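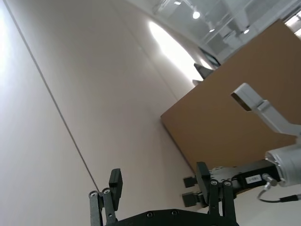 Margit Szűcs told us the cups were never the expensive part, and that the lids cost her more every term. We began our project on throwaway cups at Iltham College with her remark, as we had planned to look only at the cups.

We sorted the bins outside the Clomo and Juhász buildings over two weeks in November. The total was 2,326 cups, and 911 of them still had a lid on. Most had gone in with general rubbish — the recycling bins there don't take lined paper. 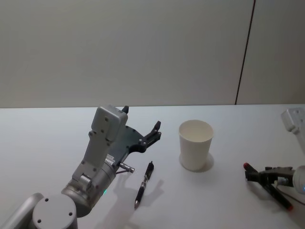 Figure 2. White paper cup, standing upright.

We also handed out a short survey and got 425 back. Nearly 200 people said they owned a reusable cup but left it at home. Washing up was the main complaint, as the only sink in Clomo is on the top floor.

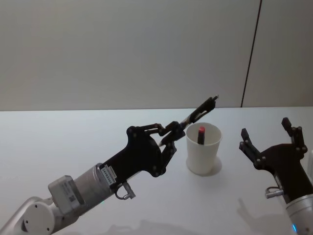
3. Problems with the method

Janaka Saha and Fanni Szilágyi sorted on different days and did not treat crushed cups the same way at first. We recounted two bags. Rain spoiled one Juhász bag and we left it out.
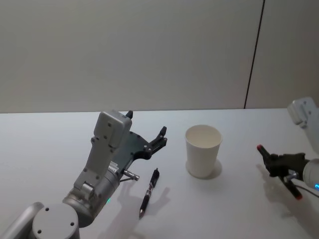 4. Recommendations

Put a sink on the ground floor of Clomo. Keep lids behind the counter and give them out on request. Norbert Jakab would also like a 50-cent cup deposit, but the rest of the group did not agree on the amount.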